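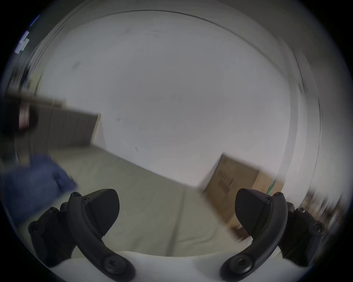
According to Corrado Testa, a case of pears gives you one good week and then a bucket of mush, and anyone with fewer than six people in the house should buy them by the pound. He wrote that after his last case he threw out more than he ate, and that the ones he did eat were brown at the core while the outside still felt firm.

Brown at the core and firm outside usually means the pears ripened too long in a warm room, or were picked late. Pears ripen from the inside out. By the time the wide part of the fruit gives under your thumb, the center is past it. Check at the neck, right beside the stem. When that gives a little, eat the pear that day or the next, or put it in the refrigerator.

I buy one case each fall from the Zhong stall at the Vavgate market. The last one held 67 pears, all Bosc, and there are two of us at home. They lasted well into the winter. What follows is how I handle them, with some notes on apples at the end.

Buying the case

Ask when the fruit was picked and whether it has been in cold storage. Bosc and Anjou need a cold spell before they will ripen properly. Bartletts need much less of one. If the seller doesn't know, assume they haven't had it and give them two or three weeks in the refrigerator before you bring any out.

Take the hard ones. Lift the top layer if the seller will let you and look at the layer under it. A case that is perfect on top and bruised below was packed in a hurry or dropped. Russeting on the skin is fine – on a Bosc it is supposed to be there. Small scabs are fine too. Punctures and missing stems are not, at least for keeping.

Seconds are good value for canning or pear butter, but only if you can cook them within a couple of days. Don't buy seconds to store.

Getting them home

Keep the case flat in the car and out of the sun. If it has to wait in the car for another errand, crack a window or park in the shade. Don't set anything on top. Once home, open the box the same day.
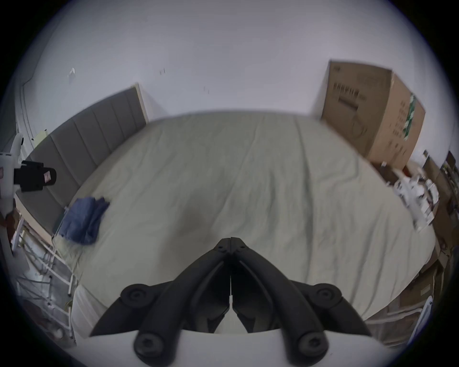

Don't wash anything yet. Water left around the stem starts mold, and pears have a way of holding it there. Wash each one when you are ready to eat it.

Get three containers ready before you start. One is for long keeping, one for eating within two weeks, and one for the kitchen. Shallow cardboard trays work well, the kind grocery stores put out with the recycling. I also use two plastic dishpans with newspaper in the bottom. Deep buckets are a poor choice for pears, as the bottom layer carries all the weight.

Sorting
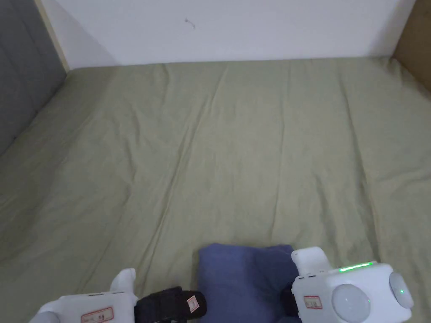 Sorting goes faster when every pear is out of the box and lying in a single layer. A kitchen table will hold part of a case, but they roll, and the ones that reach the floor are finished as keepers. A bed does the job better. Strip it down to a fitted sheet pulled smooth, like the olive-green one in the photo. Long shallow wrinkles of that sort are no trouble, and the elastic keeps the cloth from sliding when you reach across. Start at the wall side and work toward yourself so you aren't leaning over fruit you have already laid out. Pick a sheet that is due for the laundry anyway.

Turn each pear once and look at the whole skin. Anything bruised, split or soft at the neck goes to the kitchen. Anything with a missing stem or a healed scar goes in the two-week tray. Hard, clean fruit with the stem on goes in the keeping tray. If you can't decide, put it in the two-week tray and move on.

Storing

Wrap the keepers one at a time in a half sheet of newspaper or plain tissue. Twist the ends loosely. The paper stops one bad pear from spoiling its neighbors and slows down drying. Lay them on their sides, no more than two layers deep.

The best place is the refrigerator, as cold as you can run it without freezing the lettuce. An unheated garage is all right in a cold fall if it stays above freezing. Mine doesn't get cold enough until late in the season, so the keepers go in the old refrigerator in the basement, with a thermometer on the middle shelf.

Keep them away from onions. Pears take on the smell, and so does the paper.

Go through the keepers every ten days. You don't have to unwrap them all. Damp paper or a stain tells you which to open.

Ripening

Bring out only what you will eat in the next several days. For two people that is six or seven pears. Leave them in a bowl at room temperature, not touching if there's room, and test at the neck every morning. Bosc stay fairly firm even when ripe, so don't wait for them to feel like a Bartlett.

To hurry them, close them in a paper bag with a ripe banana. Check twice a day once you've done that. Plastic bags trap moisture and give you spots.

If a pear has been out for a week and is still hard, it probably didn't get enough cold. Put it back for another two weeks or poach it.

Apples in the same case or the same room

Aldo Ruggiero grows a few rows of apples outside Braston and sells mixed cases, half apples and half pears. They are nice fruit, but separate them when you get home. Apples give off a good deal of ethylene gas and will bring the pears along before you want them. With one refrigerator, put the apples in a loosely closed bag in the drawer and the pears on the top shelf.

Apples don't need wrapping if you plan to finish them within a month. Past that, wrap them the same way. Thick-skinned late apples keep longest. The early summer ones that come in around July are for eating right away or for sauce.

The kitchen tray

Cut away the bruises and use these the same day. Peeled and quartered pears freeze well in a light syrup with a spoonful of lemon juice. For pear butter, leave the skins on, cook until soft and run everything through a food mill. Cook it down in a wide pan on low heat and stir it often toward the end, when it starts to catch on the bottom.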